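Vape shops should stop selling to walk-in smokers without talking to them

I smoked for 9 years and have vaped since a December I would mostly like to forget. I am not against vaping and I am not against the shops. My complaint is about what happens at the counter.

Last month I went with my brother-in-law to a shop in Illton. He smokes a pack a day and wanted to try something else. The clerk asked him what flavor he liked. He said he didn't know. She sold him a mango liquid and a device with a screen on it, and the total came to 80 dollars. We were out the door in less time than it takes to order a sandwich. She did not ask how much he smoked, and she did not show him how to fill the tank.

He used it for two days. The first coil tasted burnt because he had not let it soak. He went back to cigarettes, and the device is in a kitchen drawer.

I don't blame the clerk much. Roland Pickering, who managed the Trulport shop until it closed, told me his staff were judged on sales per hour and that a long talk with a new customer counted against them. He kept a notebook for one winter. Out of 292 first-time buyers, 187 never came back. He couldn't say how many of those had quit, how many had gone to another store and how many had simply given up, and he was clear about that. Still, he thought a good part of it was people leaving with the wrong thing.

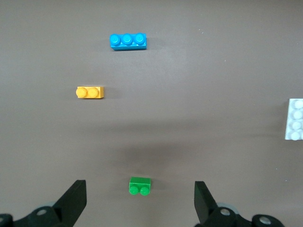 Toy bricks on a tabletop.

The usual answer is that adults can read a manual. They can, but the manual for my last device was a folded sheet in very small print, and most of it was about the warranty. It had one line on priming the coil. A person who has smoked for twenty years and is short on patience that day is not going to find that line.

I would like to see a plain rule. If somebody says they have never used a vape, the shop has to ask how much they smoke, explain what the nicotine number on the bottle means, and fill the tank once in front of them. It would take a few minutes. The Rahman store in Hunoswood already does it, and they do it at a side table so the line keeps moving. Their prices are a little higher than the place in Illton. I buy there anyway.

Some owners will say this should be left to them. I would agree if more of them were doing it. They put signs in the window about helping smokers switch, and a shop that makes that claim should be willing to spend the time.

The same rule should apply to the question of people who don't smoke at all. If a customer has never smoked, the clerk ought to find that out and tell them they have no reason to start. I know that costs a sale.

My brother-in-law says he may try again in the summer. If he does I'm driving him to Hunoswood.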